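Notes for week 2, adventure tourism. Mostly pricing, sorry!

I'll start with zip lines, the easiest product to cost. Potell runs 700 m of cable through forest and sells every ride with a guide included. Nurhan Toprak's chapter covers the staffing side — read it before class if you can.

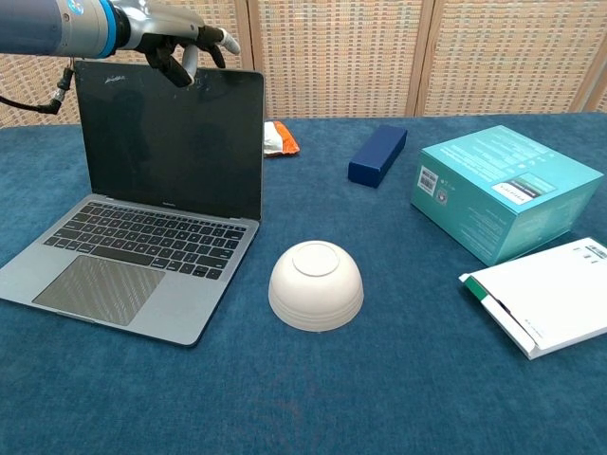 Group size drives nearly everything on a guided canyon walk. Mumeck caps the season at 3404 guests and charges $100 a head, and I'd like you to work out what happens if June gets rained out. Do the first pass on paper, with the laptop open but its screen black like the one in the photo, then build your spreadsheet. Bring both versions, messy is fine.

Next time we do insurance waivers, plus the Omach case (long, start early).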